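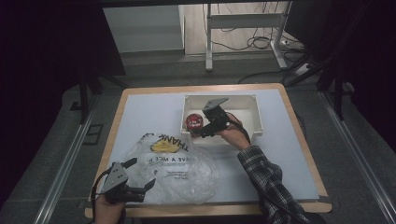

一、适用范围与前提

本文说明如何把 Linux 服务器的 SSH 登录从普通私钥文件切换到 FIDO2 硬件密钥。步骤在 Jerkance 内部的三类主机上执行过:跳板机 wenel、构建机 bajwa、日志服务器 wemen。读者应熟悉 sshd_config 的基本写法,并对目标主机有 root 权限。

普通私钥文件存放在工作站磁盘上,恶意程序读到文件并截获口令后,即可在别处使用。硬件密钥对应的私钥运算在设备内完成,磁盘上只留一个密钥句柄文件,单独拿到句柄无法登录。

需要注意,硬件密钥不能阻止攻击者利用已建立的会话。工作站被完全控制时,攻击者仍可在用户触摸设备之后操作该会话。本文不处理这一类问题。

版本要求如下。

客户端与服务端均需 OpenSSH 8.2 或更高版本,才能识别 ed25519-sk 与 ecdsa-sk 类型。
若要在服务端强制校验 PIN,需 8.4 或更高版本。
若使用 PubkeyAcceptedAlgorithms 这一指令名,需 8.5 或更高版本,更早的版本写作 PubkeyAcceptedKeyTypes。

查看版本:

ssh -V
sshd -V

部分旧版 sshd 不接受 -V 参数,会报错并同时打印版本号,可以忽略报错部分。也可以通过包管理器查询。发行版可能向旧版本回移补丁,以发行版文档为准。

macOS 自带的 ssh 在不少系统版本中没有内置安全密钥支持,生成密钥时会提示找不到 provider。处理办法是另行安装 OpenSSH,并确认 PATH 中新版本排在前面。用 which -a ssh ssh-keygen 检查,两个命令必须来自同一套安装。

二、盘点现有公钥

切换之前应先清楚有哪些公钥在用。Jerkance 在 8 月盘点时,70 台主机上共有 439 条 authorized_keys 记录,其中相当一部分的注释字段为空,只能靠指纹和登录日志反查归属。

逐台收集指纹:

for f in /root/.ssh/authorized_keys /home/*/.ssh/authorized_keys; do
 [ -f "$f" ] && echo "== $f" && ssh-keygen -lf "$f"
done

如果 sshd_config 里设置过 AuthorizedKeysFile 或 AuthorizedKeysCommand,上面的路径不完整。先执行:

sshd -T | grep -i authorizedkeys

再按输出调整路径。

随后在登录日志中查找每个指纹最近一次被使用的时间。使用 systemd 的发行版:

journalctl -u ssh -u sshd --since "90 days ago" | grep "Accepted publickey"

日志保留期短于查询范围时,没有命中不代表密钥未使用。wemen 上保存了集中日志,盘点以该处数据为准。

盘点结果分为三类:人员使用、自动化任务使用、归属不明。归属不明的记录不要立即删除,先在行首加 # 停用,观察一个完整的任务周期后再清理。月末任务常常在这一步暴露出来。

三、初始化硬件密钥

每人配发两把,一把日常使用,一把备用。两把都要登记,备用件与日常件分开存放。

新设备应先设置 FIDO2 PIN。使用厂商的管理工具,或使用 libfido2 自带的命令:

fido2-token -L
fido2-token -S /dev/hidraw0

第一条命令列出设备路径,第二条设置 PIN,路径按实际输出替换。PIN 至少 6 位,可以包含字母。PIN 连续输错达到设备规定的次数后会锁定,只能重置,重置会清除设备内的全部 FIDO2 凭据。

Linux 工作站若提示没有权限访问 hidraw 设备,需要安装相应的 udev 规则,多数发行版由 libfido2 或 systemd 相关软件包提供。安装后重新插拔设备。不要用 sudo 运行 ssh-keygen 绕过此问题,这样生成的文件属主会是 root。

四、生成密钥

在工作站上执行:

ssh-keygen -t ed25519-sk -O verify-required -O application=ssh:jerkance -C "arif.majimbun primary" -f ~/.ssh/id_jk_primary

参数含义:

-t ed25519-sk 指定密钥类型。若设备固件不支持 ed25519,会返回 requested feature not supported,改用 ecdsa-sk。
-O verify-required 要求每次签名都校验 PIN。
-O application 用于区分用途,必须以 ssh: 开头。
-C 写明持有人和设备角色,盘点时依靠这一字段,不得留空。

执行过程中会要求输入 PIN 并触摸设备,随后询问句柄文件的口令。句柄文件可以设置口令,两者相互独立。

换上备用设备,把上面命令中的 primary 改为 backup,再执行一次。生成时只插入一把设备,避免写错对象。

关于 resident 选项:加上 -O resident 后,句柄保存在设备内,换工作站时可用 ssh-keygen -K 导出。代价是拿到设备并知道 PIN 的人不需要原工作站也能导出句柄。Jerkance 的规定是普通人员不使用 resident,值班人员可以使用。值班负责人 Arif Majimbun 的两把设备属于后一种情况,实际命令中另加了 -O resident。

五、部署公钥

此时服务端还允许旧密钥登录。用旧密钥把新公钥加入目标账户:

ssh-copy-id -f -i ~/.ssh/id_jk_primary.pub user@wenel
ssh-copy-id -f -i ~/.ssh/id_jk_backup.pub user@wenel

由配置管理工具下发 authorized_keys 的主机不要使用 ssh-copy-id,手工追加的内容会在下一次同步时被覆盖,应把公钥提交到配置仓库。

分别测试两把设备:

ssh -o IdentitiesOnly=yes -i ~/.ssh/id_jk_primary user@wenel
ssh -o IdentitiesOnly=yes -i ~/.ssh/id_jk_backup user@wenel

必须带上 IdentitiesOnly=yes,否则代理中的旧密钥可能先通过认证,测试没有意义。登录后在服务端日志中确认指纹类型为 ED25519-SK 或 ECDSA-SK。

在 ~/.ssh/config 中写入:

Host wenel
 User user
 IdentityFile ~/.ssh/id_jk_primary
 IdentityFile ~/.ssh/id_jk_backup
 IdentitiesOnly yes

Host bajwa wemen
 User user
 ProxyJump wenel
 IdentityFile ~/.ssh/id_jk_primary
 IdentityFile ~/.ssh/id_jk_backup
 IdentitiesOnly yes

使用 ProxyJump 时,两段认证都由工作站完成,因此每次连接 bajwa 需要触摸两次。不要为了减少触摸次数而开启 ForwardAgent,跳板机上的 root 可以借用转发的代理套接字。需要减少触摸次数时,可对 wenel 启用 ControlMaster,并把 ControlPersist 设为 5m。套接字目录权限应为 700。

六、收紧服务端配置

开始之前保留一个已登录的 root 会话,不要关闭,并确认带外控制台可用。

新建 /etc/ssh/sshd_config.d/10-sk.conf:

PasswordAuthentication no
KbdInteractiveAuthentication no
PubkeyAuthentication yes
PubkeyAcceptedAlgorithms sk-ssh-ed25519@openssh.com,sk-ecdsa-sha2-nistp256@openssh.com
PubkeyAuthOptions verify-required
RevokedKeys /etc/ssh/revoked_keys

sshd 对多数指令采用首次出现的值。主配置文件中的 Include 行必须位于同名指令之前,目录下文件按文件名顺序读取。云镜像常自带 50-cloud-init.conf,其中可能写有 PasswordAuthentication yes,使用 10 开头的文件名可以排在它前面。

创建吊销文件。该文件不存在或不可读时,所有公钥认证都会被拒绝:

touch /etc/ssh/revoked_keys
chmod 644 /etc/ssh/revoked_keys

检查语法和最终生效值:

sshd -t
sshd -T | grep -Ei "passwordauth|kbdinteractive|pubkey|revoked"

如果配置中有 Match 块,需要用 -C 指定条件再查一遍:

sshd -T -C user=deploy,host=wenel,addr=10.0.0.5

确认无误后重新加载,服务名视发行版为 ssh 或 sshd:

systemctl reload ssh

另开终端测试新连接。测试完成后再关闭保留的 root 会话。

七、自动化账户

构建任务无人值守,不能触摸设备,需要单独放行。在 bajwa 上,部署账户的规则写在主配置末尾:

Match User deploy Address 10.0.0.0/24
 PubkeyAcceptedAlgorithms ssh-ed25519
 PubkeyAuthOptions none

对应的 authorized_keys 记录加上限制:

restrict,from="10.0.0.0/24",command="/usr/local/bin/deploy-recv" ssh-ed25519 AAAA...

restrict 会关闭端口转发、代理转发、X11 转发和终端分配。command 指定的脚本应自行校验 SSH_ORIGINAL_COMMAND,不得直接交给 shell 执行。网段按实际情况替换,并避免与办公网重叠。

八、遗失与吊销

收到遗失报告后按以下顺序处理。

1. 取出登记的公钥,追加到各主机的 /etc/ssh/revoked_keys,每行一条。
2. 从配置仓库的 authorized_keys 中删除对应记录并下发。
3. 断开该账户的现有会话。吊销只影响新的认证,不会中断已建立的连接。
4. 在 wemen 上检索该指纹自最后一次确认持有之后的全部登录。
5. 持有人使用备用设备登录,领取新设备后重复第三节至第五节。

验证吊销是否覆盖该公钥:

ssh-keygen -Qf /etc/ssh/revoked_keys lost.pub

这条命令要求文件为 KRL 格式。纯文本格式的吊销列表可直接比对指纹:

ssh-keygen -lf /etc/ssh/revoked_keys

九、常见报错

sign_and_send_pubkey: signing failed ... device not found
设备未插入,或当前插入的设备与句柄不匹配。配置了两个 IdentityFile 时,ssh 会依次尝试,前一个失败的提示可以忽略。

agent refused operation
ssh-agent 无法弹出 PIN 输入框。检查 SSH_ASKPASS 与 DISPLAY,或者从代理中移除该密钥,改由 ssh 直接在终端询问。

Too many authentication failures
客户端提交的密钥数量超过服务端的 MaxAuthTries,默认值为 6。设置 IdentitiesOnly yes,不要调高服务端上限。

userauth_pubkey: key type ssh-rsa not in PubkeyAcceptedAlgorithms
出现在服务端日志中,说明仍有客户端使用旧密钥。对照第二节的盘点结果查找来源地址。

远程桌面内无法识别设备
在远程会话中运行 ssh 时,设备插在本地,远端系统看不到。应在本地终端发起连接,或确认远程桌面软件支持安全密钥重定向。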